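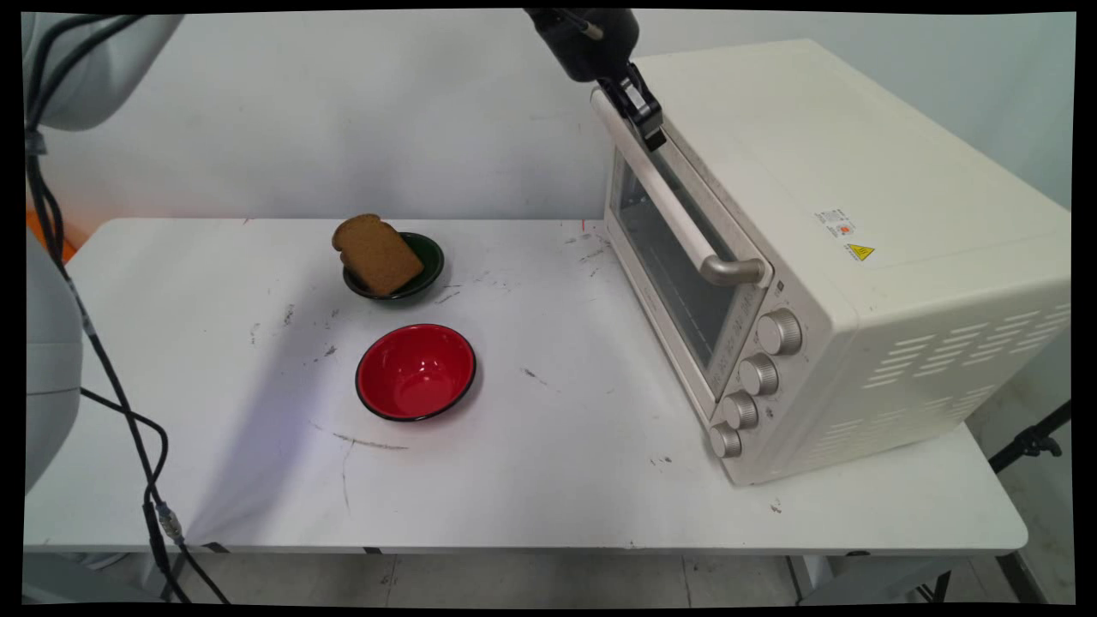
Ticket 2072
Site: Plivberg, staff kitchen bench
Opened by: Jaqueline Bañuelos
Assigned to: Afshin Ghorbani, Zamis support
Status: Open, waiting on site

Jaqueline Bañuelos, 6:40 am
Toast cycle stopped again with code 111. The arm takes hold of the oven door handle, starts to pull, then quits and waits for someone to clear it. Four stops this morning. I used to have breakfast trays out by 6:30. Now I do the trays and also walk over to press reset, so I'm slower than before we had the arm.

Afshin Ghorbani, 8:15 am
111 is the pull force limit. Has the oven been moved? The door path is taught from one position, and a small turn is enough to make the arm pull sideways.

Jaqueline Bañuelos, 8:32 am
Probably. The night crew wipes the table down and nobody told them it mattered. There are no marks to put it back to.

Afshin Ghorbani, 9:05 am
Please tape the table at the oven's corners, then run Teach Door from the Mendoza panel. Keep hands off the table until the light is green. I raised the log level so I can see the next pull.

Jaqueline Bañuelos, 11:20 am
Taped and retaught. Cycle 151 went through with no stop. The one after it stopped, same code, but later in the pull.

Afshin Ghorbani, 1:10 pm
Log shows the grip sitting high on the handle. I'm sending a new grip point, to be loaded after lunch service.

Separate request from Jaqueline: add the reset to the Flerkallow shift sheet with a name next to it. Right now it falls to whoever is closest, and that is usually her. Passed to the site manager. Leaving this open until the morning shift has run with the new grip point.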